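Projet tutoré – Rapport final
Retour à la cuisine après une fracture de la cheville : suivi des personnes âgées vivant seules
Étudiante : Ningsih Sembiring
Encadrante : Bo-ram Cho
Rendu le 15 mai 2018

Ce rapport présente le travail que j'ai réalisé au centre de rééducation de Sturkau. Il porte sur les patients âgés qui rentrent au domicile avec une botte de marche après une fracture de la cheville, et sur les gestes de la cuisine qui leur posent des difficultés.

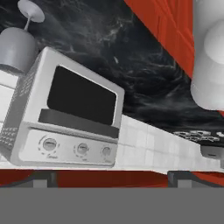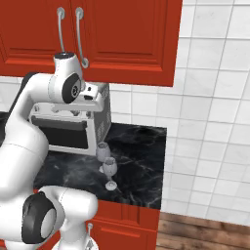
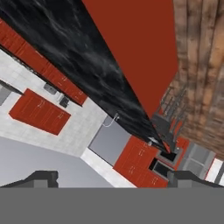 Figure 1. Vues de la cuisine simulée ; le four posé sur le plan de travail est visible sur la deuxième.

1. Contexte

La fracture de la malléole est fréquente après 65 ans. Le chirurgien demande souvent une période sans appui, puis un appui partiel avec deux cannes. Pour une personne qui vit avec sa famille, cette consigne est pénible mais possible. Pour une personne seule, elle devient vite théorique : avec deux cannes, les mains ne sont plus libres, et il faut pourtant porter l'assiette jusqu'à la table.

Dans le service, la consigne d'appui est expliquée le jour de la sortie, en quelques minutes, et remise sur une feuille. Mme Cho m'a proposé d'étudier ce que les patients en font réellement une fois chez eux.

2. Méthode

J'ai repris les dossiers de 59 patients sortis du service depuis le mois d'octobre. Tous vivaient seuls et portaient la botte Nokenari, qui est le modèle prêté par le centre. Chaque patient a rempli un carnet à la maison, avec une ligne par repas préparé : position (debout, assis), aide utilisée, douleur de 0 à 10, appui complet involontaire oui ou non.

Les lignes incomplètes ont été écartées. Il reste 349 repas exploitables. J'ai saisi les données dans le logiciel Flovatell, puis j'ai fait le classement à la main, parce que les réponses libres étaient très variées. Pour l'équilibre, j'ai utilisé le test de Kubíček dans sa version courte, que le service pratique déjà à l'entrée et à la sortie.

3. Résultats

La majorité des repas a été préparée debout, même chez les patients qui avaient reçu un tabouret haut. La raison écrite le plus souvent est que le tabouret gêne le passage. Les appuis involontaires sont notés surtout à deux moments : quand la personne se tourne avec un récipient dans les mains, et quand elle se baisse vers un placard du bas.

La douleur moyenne est plus forte le soir que le midi. Je n'ai pas trouvé de lien clair entre le résultat du test d'équilibre et le nombre d'appuis involontaires. Ce point m'a surprise – je pensais que les patients avec un mauvais score seraient aussi les plus imprudents. Plusieurs d'entre eux ont au contraire demandé le portage des repas dès la première semaine.

4. Limites

Le carnet est rempli par le patient lui-même. Il est probable que certains appuis ont été oubliés, ou pas écrits par gêne. Trois carnets ont été complétés par une fille ou une voisine. De plus, je n'ai pas visité les logements, donc je ne connais pas la taille des cuisines.

5. Propositions

Faire essayer le demi-tour avec une charge pendant la séance de kinésithérapie, avant la sortie.
Demander à la famille de remonter la vaisselle courante à hauteur des hanches.
Remplacer le tabouret par une chaise à roulettes avec frein, quand le sol le permet.
Rappeler le patient au troisième jour.

Le rappel téléphonique est déjà testé par l'équipe de Mme Cho. Le modèle du carnet se trouve en annexe A et la grille de classement en annexe B.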